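Section 8. Running the Hand-Held Gripper Station at an Open Day 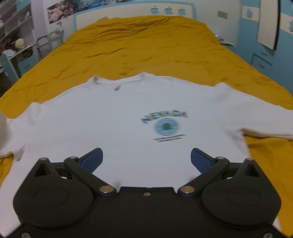
The garment station is the part of a Brilline demonstration that visitors can try for themselves. It uses the hand-held gripper, one garment, and one flat surface. This section covers set-up, the visitor routine, and shutdown. For the tracking and recording software, refer to the Wunavero operator notes.

8.1 Before visitors arrive

1. Choose a surface that can be reached from at least one long side. A bed, a low table, or a padded bench is acceptable. The operator must be able to reach the far edge of the garment without kneeling on the surface.

2. Select a cotton t-shirt in an adult size. A printed chest graphic is useful, as it gives visitors a clear reference for which way the shirt is facing.

3. Lay the shirt face up with the collar pointing away from the operator. Pull the sleeves outward. Small folds in the sleeves do not affect the exercise.

4. Inspect both finger pads. Replace a pad if its texture is worn smooth or a corner has lifted.

5. Close and open the fingers 3 times with no load. Both arms must move together. If one arm lags, check the pivot pins before continuing.

6. Start the recording software and enter the station code. The default code is 2758. Change it if two stations are running on the same network.

NOTE: A patterned or strongly colored cover under the garment is permitted. A cover in the same color as the garment makes the hem hard to find and should be avoided.

CAUTION: Keep fingers, hair, and lanyards clear of the linkage arms. The arms can pinch skin where they meet the body.

8.2 Showing the first fold

1. Stand at the hem end of the shirt, holding the gripper level with the fingers open.

2. Bring the gripper over the lower edge and stop just above the fabric. Hold this position while you tell visitors what will happen next.

3. Lower the gripper until the pads touch the fabric on both sides of the grasp point.

4. Close the fingers slowly. Confirm that a ridge of fabric is held between the pads.

5. Lift, carry the hem toward the collar, and lower it to the chest line.

6. Open the fingers fully before raising the gripper. Raising it early drags the hem back.

NOTE: A thin shirt may be grasped as a double layer. For the first fold this is correct. For single-layer work, see Section 9.

8.3 Visitor turns

1. Hand over the gripper with the fingers open and pointing down.

2. Press Start only when the visitor is in position. Each turn is stored as a separate recording.

3. Let the visitor make one complete fold. Do not guide the wrist – a corrected motion is logged the same way as a free one and cannot be separated later.

4. Press Stop, take back the gripper, and spread the shirt again.

Fast movement blurs the printed graphic in the recording. If playback shows this on most turns, ask visitors to slow their approach. Storage is limited to 1000 recordings per station. Copy and clear them before the limit is reached – the software does not overwrite old files.

8.4 Shutdown

1. Stop the software and wait for the save message.

2. Wipe the pads with a dry cloth. Do not use solvent.

3. Store the gripper in the Pinex case with the fingers open.

4. Record any dropped turns on the station sheet.

Revised in April by Myroslav Boiko. Replacement pads and pins are listed in Section 12.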